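Noviembre, once de la noche

Hoy he fregado. Lo apunto porque en esta casa fregar ha dejado de ser una tarea para convertirse en un acontecimiento, como las bodas o los eclipses, y alguien tendrá que llevar el registro.

Todo empezó con la cena de ayer. Puspita trajo una salsa roja de las suyas, con un picante que llega tarde pero se queda a dormir, y yo puse los platos blancos, los únicos que quedan enteros del juego Ullden que compré cuando creía que iba a recibir mucho. El juego era de 20 piezas. Los años han sido duros con él. Nos fuimos a la cama diciendo que ya recogeríamos por la mañana, frase que en mi familia se viene pronunciando, calculo, desde 1809.

Por la mañana no recogimos. A las 5 de la tarde me acerqué al fregadero con la esponja, esa de naranja por un lado y verde por el otro, y me quedé un rato pensando en la vida. El lado verde es el que trabaja. El naranja está ahí para dar ánimos. Se la aprieta por la cintura y pone cara de corsé.

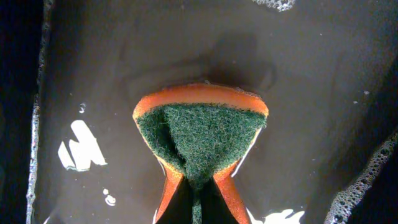
Taras Kuzmenko: el estropajo verde no se le pasa a un plato blanco, que luego se queda mate y no hay quien lo arregle. Me lo escribió en mayúsculas, con tres mensajes seguidos, y en el último añadía que con agua templada y el lado blando sobraba. Le contesté que sí a todo. Después usé el verde.

Sigo. El problema de la salsa es que la gente cree que está en el plato, y está en todas partes. Un plato con un churrete rojo lo ve cualquiera; lo traicionero es la bandeja marrón, que lo disimula todo y por eso la compré. La bandeja es una Fostus, oscura, con las esquinas redondeadas, y lleva años protegiendo la mesa de madera de mis costumbres. La mesa la heredé y me da más respeto que algunos parientes.
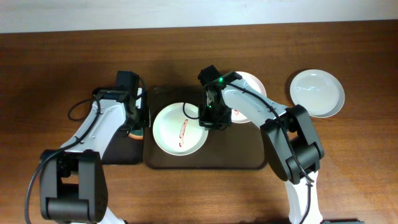

La bandeja y los platos, con salsa.

Puspita Yeoh se ofreció a ayudar por teléfono, modalidad de ayuda en la que destaca. Me preguntó si había sobrado algo. Le dije que sobraba sobre todo en los platos. Se rio más de lo que la frase merecía y me dio la receta otra vez, que tengo ya apuntada en cuatro sitios y no encuentro en ninguno.

Mi sistema, si a esto se le puede llamar así, consiste en atender los platos de uno en uno. El que está en la bandeja es el que tiene la palabra; el que está fuera, directamente sobre la madera, espera. Lo leí en un folleto de Wibisono que venía con un escurridor y desde entonces lo defiendo como si fuera idea mía. 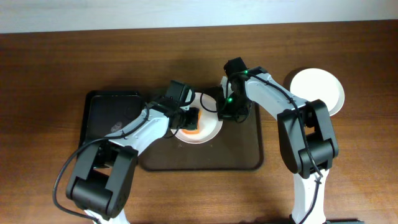
El escurridor, por cierto, lo devolví. Cojeaba. Ahora seco a mano con un trapo que me costó 32 coronas en un mercadillo y que absorbe lo mismo que un folio — menos, si el folio es bueno.

En el cajón de abajo guardo todavía el catálogo de Skodau, abierto por la página de los lavavajillas. Lo miro de vez en cuando. Hay uno estrecho que cabría donde ahora está el cubo, pero entonces habría que decidir dónde va el cubo, y a estas horas no me veo capaz.

Me duelen los dedos y huelo a limón falso. Mañana: comprar esponjas, llamar al del grifo, contestar a Taras con algo que no sea mentira. Queda la sartén. La he dejado en remojo.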